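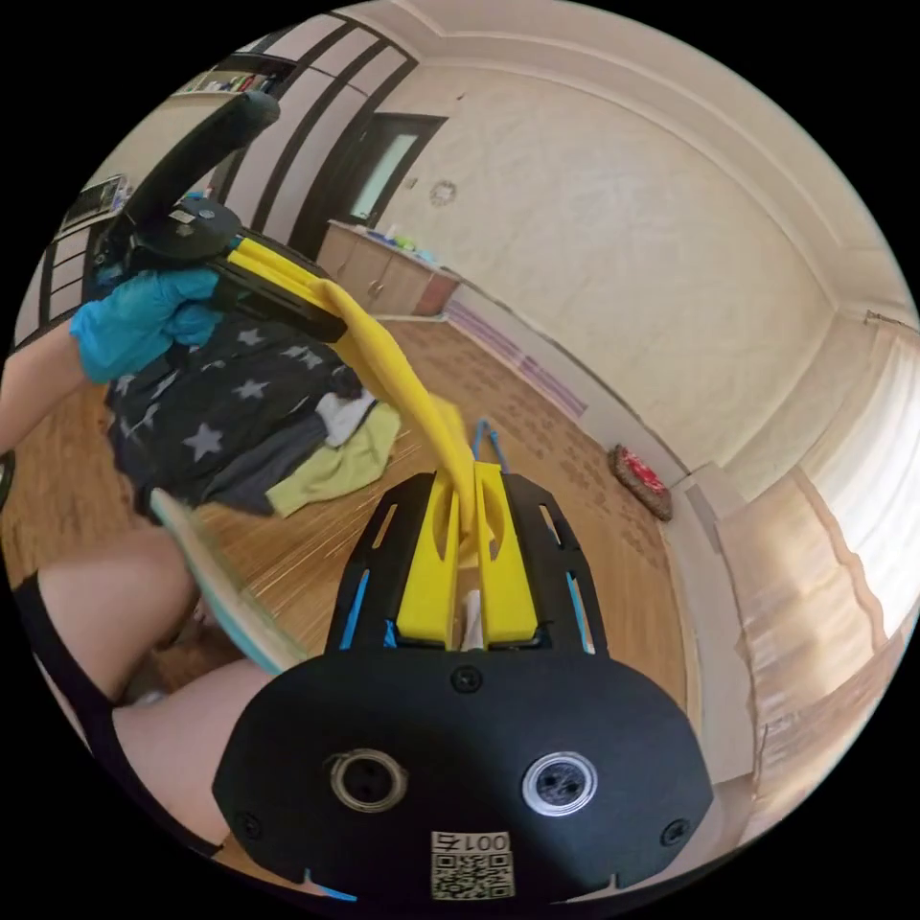
Une bande de tissu jaune tendue entre deux pinces tenues à la main.

Contre l'entretien au calendrier

Le plan de maintenance que Nurkomton remet avec ses pinces à main tient en une ligne : contrôle complet tous les 3,000 cycles. Je tiens cette ligne pour une erreur. Un cycle sur une pièce rigide et un cycle sur du textile n'usent pas les mêmes organes. Le tissu tire en biais. L'effort passe par les doigts, puis par les vis de la façade, et le compteur n'en garde aucune trace.

Chez Trirkmont, Shaimaa Shehata resserre les vis de façade après 60 cycles de pliage, au tournevis dynamométrique réglé à 80 cN·m. Le fabricant juge cela excessif. Elle a pourtant relevé une vis à 68 un samedi, sur une pince dont le contrôle datait de la veille. 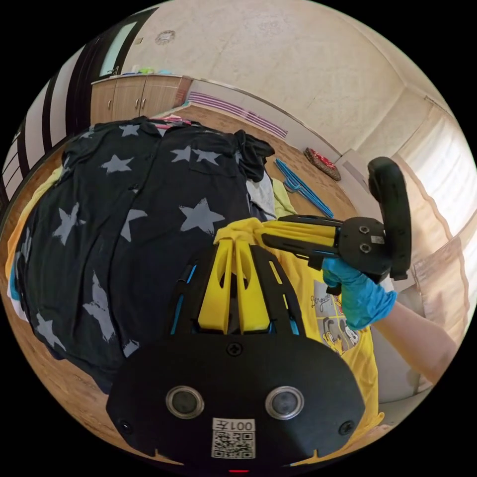
Doigts fermés sur un T-shirt jaune. Étiquette 001左 sous les deux optiques.

Deuxième point, l'étalonnage. Les deux optiques sont solidaires du boîtier, et tout jeu dans la façade décale l'image par rapport aux doigts. On corrige alors par logiciel un défaut mécanique. L'outil Badawi le fait très bien - trop bien, à mon avis, puisqu'il absorbe la dérive sans la signaler. Je demande une alarme au-delà d'un seuil et l'arrêt du poste.
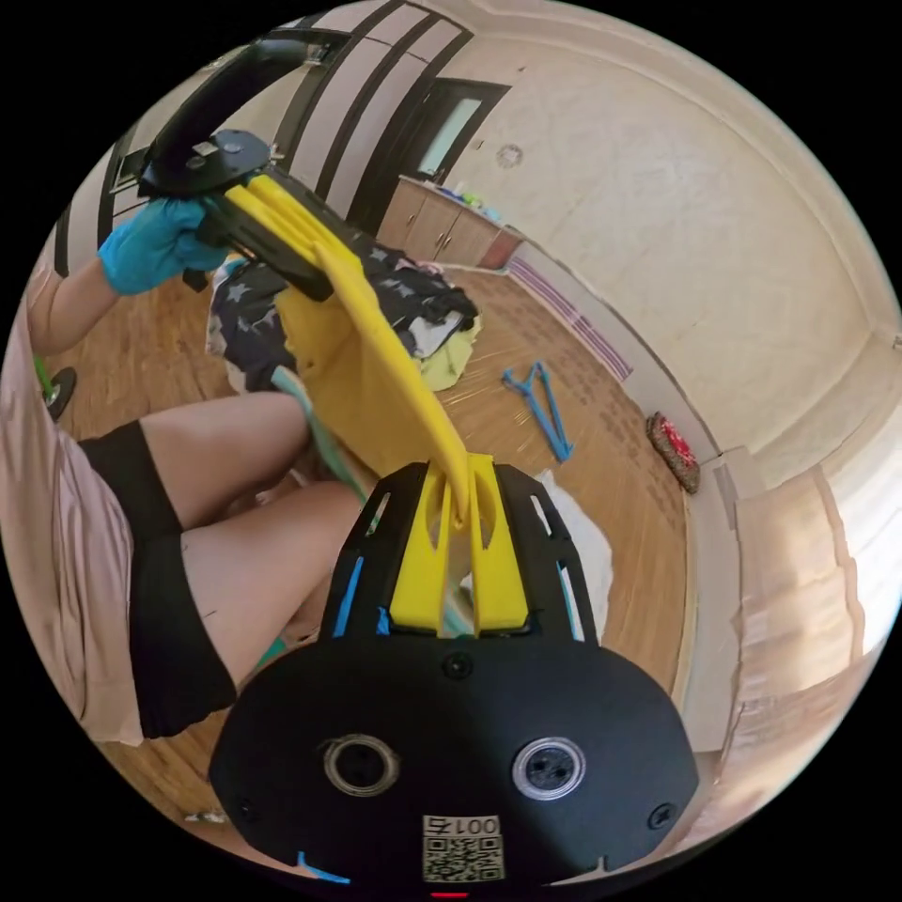 Le réglage des doigts devrait se faire par paire. Les notices traitent chaque pince comme un appareil isolé, avec sa fiche et son historique. Or, dès qu'un linge est tendu en diagonale d'une pince à l'autre, comme ce tissu jaune, chacune subit l'effort de sa voisine. Une ouverture mal réglée d'un côté se paie en glissement de l'autre, et l'on remplace les doigts qui n'ont rien. Itgate vend d'ailleurs ses jeux de doigts à l'unité. C'est commode pour le magasin, mauvais pour la répétabilité.

Reste la question du montage. Je préconise de remplacer les deux jeux le même jour, de nettoyer les optiques avant l'étalonnage et de consigner le couple vis par vis,

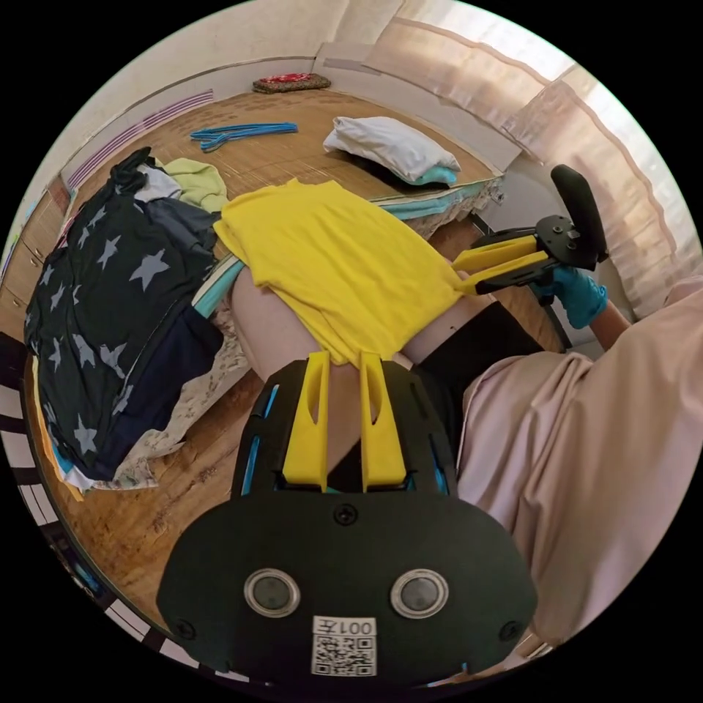 sans moyenne. Une moyenne correcte peut cacher une vis desserrée. La fiche devra aussi porter le type de charge : rigide, tricot, tissé. Trirkmont l'a ajouté en mars, Nurkomton n'a pas encore répondu.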